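Grulatik method

The Grulatik method is a procedure for teaching robot arms small tabletop tasks from recordings of people who do the same tasks with hand-held grippers. It was proposed by Efraín Quintero and Viorica Iordache at the Drarkstead laboratory and is best known for a claim, still disputed, that 120 short recordings of a task are enough to train a usable control policy.

Background

Robot arms are commonly taught by remote control, which is slow and ties up the arm. Hand-held grippers avoid this: a person works at an ordinary table and the tool's own camera records the motion. Quintero and Iordache added a second view from the wearer's head and printed square markers on the grippers, so that the position of each tool could be worked out afterward. The idea of combining these sources was not new, and the authors' first report gave little credit to earlier work.
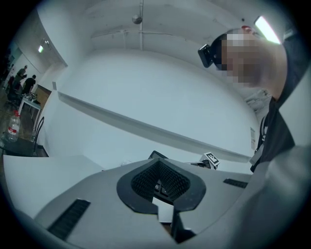

Hand-held gripper with marker cube; the person at right wears a head-mounted device.

Procedure

The person recording holds one gripper in each hand and repeats a task from varied starting positions. Each recording lasts no more than 15 seconds. Recordings in which a marker is lost for too long are thrown out, a step that critics consider the weakest part of the method. Marker loss is most likely when the hands cross or turn away from the head camera - in other words, during the harder motions - and a data set cleaned in this way may look easier than the task is. The first report did not say how many recordings were dropped.

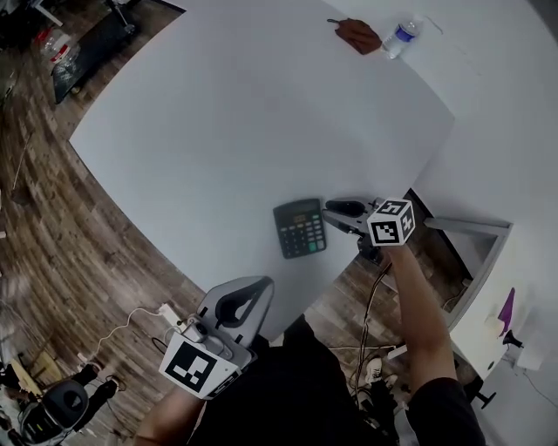 Tasks in the published set involve common desk objects and call for light contact, such as pressing a key or sliding an item a short distance. Heavy or soft objects were left out. Whether results on such tasks say much about household or factory work remains an open question, and the authors have given different answers at different times.

Results and criticism

A group at Pesden led by Corinne Ruiz-Ortega tried to repeat the main result with a Yagi arm. With 120 recordings, the policy succeeded on only 2 of the tasks. The group reached scores close to the published ones after raising the number to 542. Quintero blamed the difference on poor camera timing. Nilton Ticona, a coauthor of the Pesden study, replied that a method so sensitive to timing should not be described as easy to set up.

Alcides Condori later argued that both groups had tested in the same rooms where they recorded, and that neither figure should be relied on until this is corrected. A revised protocol was promised for February but has not appeared.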